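Rommel Dumlao
Diesel at the Nurnwood truck stop went up again this morning. A few people asked me why, so I'm going to put down what I know in one place. I drive for a small outfit and I buy fuel for three trucks. I'm no analyst.

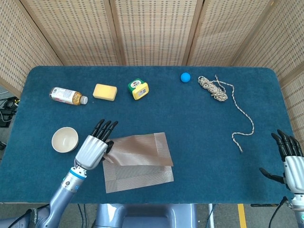 First thing. The price on the sign is mostly the price at the terminal plus tax plus whatever the station adds. Our stations get theirs out of the Vutdale terminal. Crude has been close to flat since the start of September, so crude doesn't explain this one.

What did change is the Vutdale rack price. It went up 16 cents a gallon in less than a week. The truck stop passed on all of it. The two smaller stations on the county road passed on part of it and are probably eating the rest until their next load.

The terminal is short because the pipeline that feeds it cut deliveries for maintenance. The notice went out to wholesale customers in the summer. It gave a length of 20 days. I got that from Shalini Kaushik, who does dispatch for a fuel hauler and has the notice in front of her.

While that goes on, some loads are coming by road from the next terminal over. Round trip is around 26 hours with the required rest break and the wait at the loading rack. One driver used to do two Vutdale loads in a shift. You can see where the extra cost comes from.

Harvest makes it worse. Every farm in the county is filling its tanks right now, and a lot of them ordered late, hoping for a dip.

Somebody replied that heating oil will follow. Probably yes. It's close to the same product and comes off the same rack. If you have a fixed price contract you should be fine. If you're on will-call, ring your dealer and ask what today's price is and what the minimum delivery is.

Ynyr Gough asked about gasoline. It hasn't moved much. Gasoline comes into Vutdale on a different line and demand drops off once school starts.

For anyone else running a small fleet: check your fuel surcharge table. Ours is tied to a monthly average, so we're paying the new price and billing on the old one. I've asked our biggest customer to go to a weekly number. Waiting to hear back.

Correction to the post about the smaller stations. Kaisu Kauppinen says the one by the bridge raised its price at noon and now matches the truck stop. The other one hasn't changed yet.

I'll add to this when the pipeline puts out a restart date. As of 4 p.m. there isn't one.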